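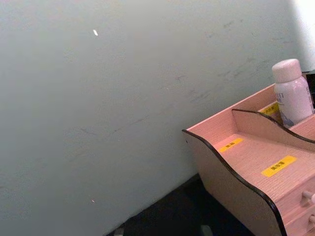 Rental agreements should state the paint finish of every room. Most give a color, if anything, and color is the less useful figure. Flat paint hides an uneven surface but burnishes when rubbed, so a tenant who cleans a mark may leave a shinier one. Eggshell tolerates a damp cloth.

My last lease in Wornavholm ran to 15 pages. It specified 60-watt bulbs and gave 7 days to report a dripping tap, yet the walls got one line: "to be returned clean." Clean by what method? A deposit should not depend on guessing.

The fix is a single added row per room – product, finish, date applied. Landlords who object to the paperwork already keep the receipts. I would also exempt ordinary scuffs in hallways after six months.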